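Home Robots and Gadgets > General chat > Can any of them do a boring chore yet?

brackenhill
Saturday, 9:14

Every winter I read that the home robot has arrived, and every spring I'm still putting the kids' garden tools away myself. Serious question for those who follow this more closely than me. Leave out hoovers and mowers. Is there one dull household job a machine can do from start to finish while I'm in another room?

My test would be the bucket. Long handles, short handles, things with prongs, all leaning on each other. A four-year-old can empty it and (on a good day) fill it again.

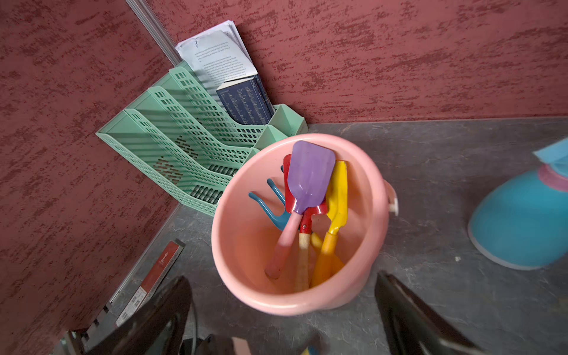
Re: Can any of them do a boring chore yet?

oldspanner67

No. Next question.

Longer answer: I did 40 years in maintenance, the last stretch at a packing firm in Dorkham. We had a Sernix cell that picked cartons all day without complaint. Same carton, same spot, same way up. Put one in on its side and it stopped and flashed a light until someone walked over. A rake tangled up behind two spades is a much nastier job than that and there's far less money in solving it.

Re: Can any of them do a boring chore yet?

tevalwood_tim

Bit harsh. A carton cell from years back was only ever told where to go. The newer arms learn from people doing the job, and they cope with a fair bit of mess. Two arms, a bucket with tools standing in it and a trowel lying out on the floor of the bench is a sensible place to start, and I'd say it's harder than the towel folding everyone shares. 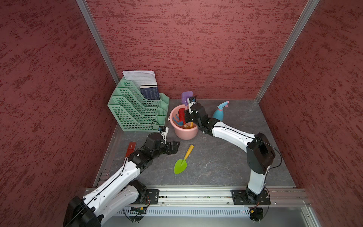
oldspanner67

Sensible place to start, yes. I'd have said the same in February, and the one before. Look at what's been done for the machine there: walls on three sides, a flat grey floor, both arms bolted to a rail. My shed has a slope and a hosepipe in it.

Re: Can any of them do a boring chore yet?

mossandmortar

I'm with Spanner on sheds but not on the shop floor. We run a Leclerc arm at work for loading trays and the parts come in all anyhow. It drops a few. So does the lad on nights. Still wouldn't pay 3000 quid to have one at home dropping my trowels.

Re: Can any of them do a boring chore yet?

tevalwood_tim

Nobody's asking you to buy one this year, Moss. The question was "yet".

Re: Can any of them do a boring chore yet?

brackenhill

It was, and so far I've got one no, one nearly and one "only at work". Tim, has anyone shown one going on all afternoon with no cuts in the video and no person just out of shot? I'd watch the whole thing.

Re: Can any of them do a boring chore yet?

tevalwood_tim

Not with garden tools that I've seen. I'll have a look tonight and post a link if I find one.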